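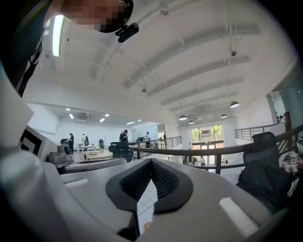
Hand-held gripper at the mezzanine, Pesisberg. Tile visible through the V, marker at left.

20 Sep 2022

Notes on the chore question, carried over from the August page. Sendville wants a yes or no on whether the Kimier arm can take over any of the household set. I don't have one number for that. Writing down what we have per task.

Data on disk: 1860 hand-held episodes after cleaning. Cloth folding is the biggest group, then clearing a table, then wiping, then putting things in bins. Drawers and doors are thin. Nothing with liquids. The August count was higher, but it included duplicates from the sync problem and those are gone now.

Arm trials so far: 99. All on the Kimier, all in the side room with the blinds down. Operator resets the objects by hand, one attempt per reset, no intervention allowed except e-stop.

Picking rigid things off a table and putting them in a bin: good. Cups, blocks, the TV remote, the tape dispenser. Failures are mostly thin flat items. The arm closes above the card, lifts, and proceeds to the bin with nothing in the fingers. It has no idea it missed. A width check on close would catch this and should have been in from the beginning. Add it.

Clearing a plate with cutlery on it: poor. Fork slides off during transport. People doing the same task by hand tilt the plate back a few degrees as they accelerate, and you can see this in the recorded poses. The policy reproduces the path but smooths out the tilt. Could be the action filter. Try with the filter window cut in half before collecting anything new.

Wiping: moves correctly, presses badly. Either floats over the surface or stalls. Pose-only data has no force in it, so I don't expect more episodes to fix this. A compliant pad would probably do more than another week of recording. Van der Merwe sent a quote for a spring-loaded wrist plate. Not ordered.

Folding towels: first fold usually fine, second fold usually not. After the first fold there are two layers and the fingers pick up one. Same fault on the small towel and the large one. A person feels for the edge with a thumb. We have no equivalent.

Opening a drawer: works on the drawer it has seen. Tried the one in the kitchenette, wrong handle type, no success. Stopped early to save the fingertips.

So for Sendville: sorting rigid objects into bins, yes, slowly, with someone nearby. The rest, no. Speed is a separate problem. A person clears the test table in the time the arm takes to do its first object and think about the second. For an overnight job that doesn't matter much. For a shop floor with a person waiting at the next station it does.

Lighting. Side room results don't carry over to the main floor and I want this looked at before we blame the policy. The open area is a hard place for vision. There are pendant lamps over the atrium, recessed panels under the low ceiling, daylight through the tall windows at the end, and people walking in the background.
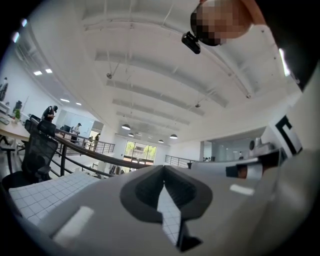
Exposure is part of it. With auto exposure on, the view shifts when the gripper tips up toward the ceiling and the near objects go dark for a few samples. Locked exposure is better near the table and worse toward the glass. I would take locked, set for the table, and accept the blown-out windows. No chore we care about needs the windows.

Tracking. Fiducials are fine when square to the camera and poor when seen at a steep angle near the edge of the lens. Nothing new. The bracket that holds the marker panel should be checked with the gauge before each session. It was loose on the second unit and the offset went into every episode recorded that day, so those are flagged and left out of the count above.

The wide lens also puts most of the gripper body into the lower half of the view. Useful for consistency between hand-held and arm, wasteful otherwise. Tried masking the body in training. No clear difference on bins, slightly worse on cloth. Leave it unmasked.

Calibration: reprojection error up on one of the units. Redo with the large grid board, more poses near the corners, hand steady at each pose. The last set had too many blurred samples. Replace the old numbers in the config and do not average the two.

On demonstrations. We have been recording people who are good at it. The arm then gets to states none of them ever reached, such as a towel half off the table or a cup on its side, and has nothing to go on. Next block should be recoveries only: start with the mess already made, finish the task. I would put more than half of the next recording time there, even though the episodes are dull and people don't like doing them.

To do:
Width check on close, with retry.
Filter window test on the plate task.
Recalibrate, large grid.
Locked exposure on both hand-held units.
Recovery list, cloth first.
Ask Pesisberg purchasing about the wrist plate.
Rerun bins on the main floor in the morning and again late afternoon, same objects, same policy, change nothing else.

Fingertip pads on the Kimier are worn on the left side only. Jaw alignment? Measure before swapping them.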